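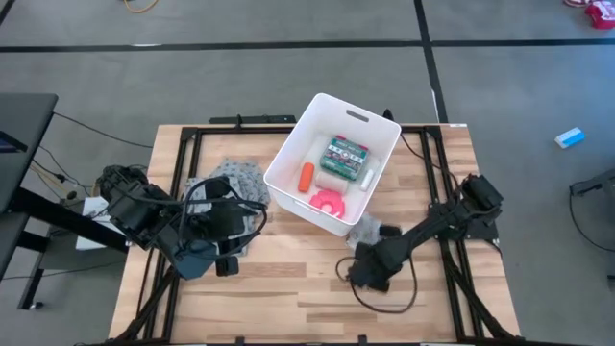 Consciência fonológica

A consciência fonológica é a capacidade de identificar e manipular de forma intencional as unidades sonoras da língua oral, como a palavra, a sílaba, a rima e o fonema. O termo é usado na terapia da fala, na psicologia da leitura e na educação pré-escolar. Distingue-se da discriminação auditiva, que diz respeito à percepção de diferenças entre sons, e do conhecimento das letras, que pertence ao domínio da escrita.

Níveis

A literatura da área descreve habitualmente os seguintes níveis:

Consciência de palavra - segmentação da frase em palavras. As palavras funcionais, como artigos e preposições, são as últimas a ser isoladas.

Consciência silábica - divisão, contagem, supressão e inversão de sílabas. Em português, a sílaba é uma unidade saliente e a maior parte das crianças segmenta dissílabos antes da entrada na escola.

Consciência intrassilábica - separação entre ataque e rima. Inclui as tarefas de aliteração (pato, pote) e de rima (gato, rato).

Consciência fonémica - isolamento e manipulação de fonemas. Desenvolve-se em estreita relação com a aprendizagem do código alfabético.

Avaliação

As provas podem ser de identificação, em que a criança escolhe entre alternativas, ou de produção, em que fornece a resposta. As primeiras exigem menos da memória de trabalho. A extensão da palavra, a estrutura silábica e a posição do som condicionam a dificuldade do item, pelo que os resultados de provas diferentes não são directamente comparáveis.

A prova Clenen é composta por 144 itens, distribuídos pelos quatro níveis, com aplicação individual em duas sessões de 30 minutos. A versão reduzida exclui os itens de inversão silábica.

Materiais de intervenção

O trabalho com crianças em idade pré-escolar recorre a cartões ilustrados, jogos de tabuleiro e lengalengas. O conjunto Gindent reúne 332 cartões, ordenados por número de sílabas e por fonema inicial. A colecção Admasu contém apenas pares mínimos (faca/vaca, bata/pata) e destina-se também à intervenção em perturbações dos sons da fala.

A selecção das palavras deve atender à frequência e à possibilidade de representação gráfica. Os grupos consonânticos - prato, flor, cravo - são em regra introduzidos após as sílabas de tipo consoante-vogal. As vogais átonas reduzidas do português europeu levantam um problema próprio, dado que a supressão da vogal na fala corrente altera o número de sílabas percebido.

Ver também

Pares mínimos
Princípio alfabético
Sílaba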